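Progress report: simulation package for two-arm kitchen handling
Prepared by Skemlow for Filtcombe
Friday, February 16, 2018

This report covers the third work period under the service agreement. Filtcombe is paying for a simulated kitchen, a two-arm robot model and a set of recorded runs that its own staff can replay and score.

The kitchen model is finished and has been handed over. The Wada release of the software loads it without manual edits, which was an open item in our last report. We recorded 379 runs in this period. Of those, 43 were rejected when we checked them, mostly for timing gaps between the arm data and the camera data. The rejected runs are kept in a separate folder and will not be billed.

Counter work took most of our hours. Leaves on the houseplant slow the renderer more than any other item in the room, and we are testing a lighter version of the plant model. Room lighting is still too low for some of the views Filtcombe asked for. A brighter setting is ready but has not been applied to the recorded runs.
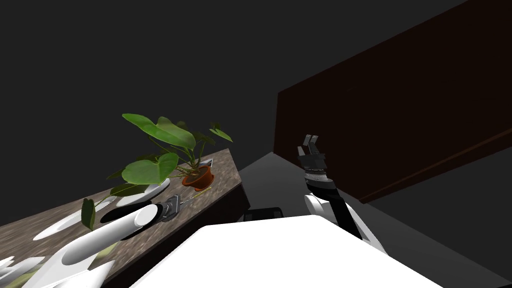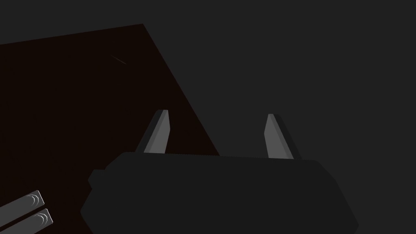
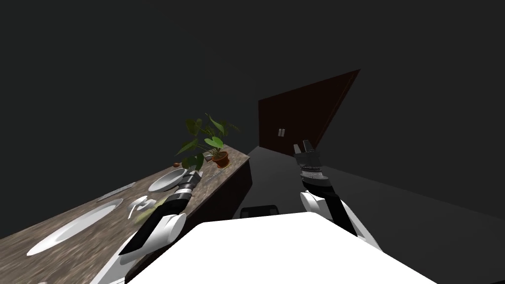
Can the package be used with a robot other than the one supplied?

The room and its contents can be used with any robot model that loads in the Wada release. The recorded runs cannot, as they store joint positions for the supplied two-arm model only. Converting them is outside the current agreement, and we can quote for it separately.

Support requests were light. Filtcombe sent three, two on installation and one on the license file. All are closed.

The Darkholm test server was down for part of the period, so the overnight replay checks started late. Sixty runs are still waiting to be replayed there. We don't expect this to move the delivery date.

Spending is within the amount agreed for the period. No extra funds are requested.

Work planned before the April review:
Finish the replay checks on Darkholm
Apply the brighter room setting and send sample runs for approval
Replace the plant model if the lighter one passes
Update the user guide, sections 2 and 5

We need a decision from Filtcombe on the lighting before any new runs are recorded.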